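The patience of folding things

I'd been at Tistby for the best part of an hour before anyone mentioned a robot. Mostly we'd talked about bags. How they slump, how they swallow your hand, how a neck you have just rolled down starts creeping back up the moment you let go. Siriporn Rattanakul has opinions on all of it, and she delivered them over a very good coffee while I tried to write fast enough.

Her team gathers examples for a learning system, and by examples she means people doing ordinary jobs with their hands while a camera worn on the head takes it all in. Stockroom work, chiefly: opening, sorting, packing, putting things back on the right shelf. The system is meant to learn from watching, so somebody has to give it plenty to watch.

"Boxes were easy," she told me. "A box stays where you put it. Then we did cloth, and I didn't sleep."

The trouble (I'm paraphrasing a long and rather heated explanation) is that a soft thing never has the same shape twice. Show the system 200 goes at closing a carton and it begins to get the idea. Show it 200 goes at rolling down the neck of a sack and every one looks like a different object. So they keep recording, with different people, different sacks, different stuff inside, sitting, kneeling, standing, whatever the person would do if left alone.

I asked what makes a good example and got two answers. Heriberto Quispe, who checks the recordings, likes hands that stay in view and don't hurry. Yến Khổng, who does a lot of the handling herself, said the good ones are the ones where you forget you're wearing the thing! She'd once spent 13 minutes wrestling a single knot and was delighted when Heriberto kept every second of it.

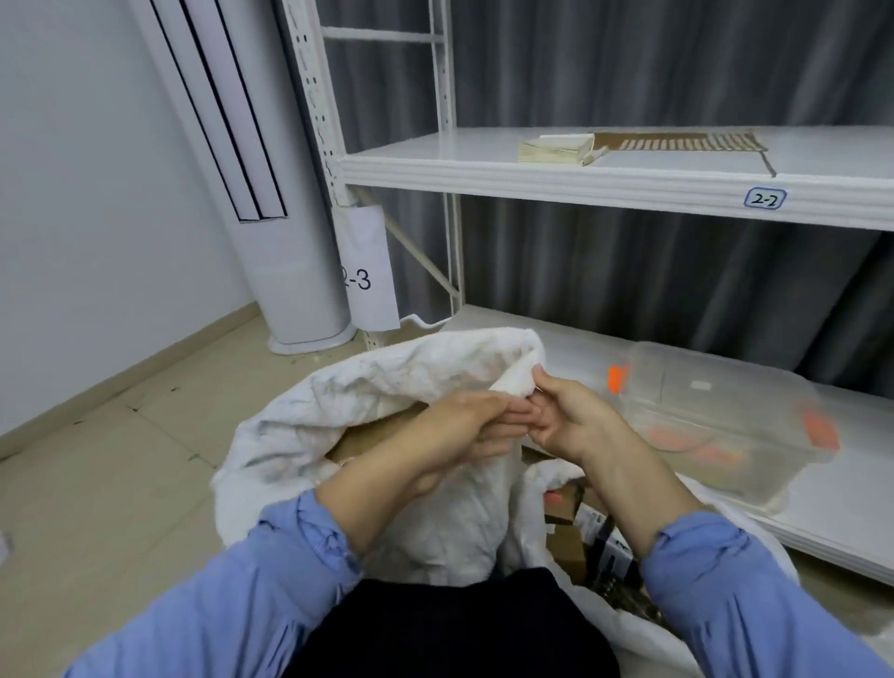 Having a go myself

Of course I asked to try. Yến fitted the headband, told me to look at what I was doing (harder than it sounds, I kept looking at her) and gave me a white sack with some cardboard packaging in it. Pinch the edge, turn it over, work your way round. I managed 5 rounds and was told, kindly, that my thumbs were out of sight for most of them.

What surprised me was how quickly I got fussy. By the third I was turning the cloth slowly, holding my elbows out, pausing when the fold slipped. Heriberto groaned when he saw it. I was performing, he said, and they'd have a machine that folds like somebody at a job interview. We did the last 2 again with Siriporn chatting to me about her sister's wedding, and those he kept.

Zips are next on their list, then drawstrings. Yến has already started bringing in old rucksacks from home.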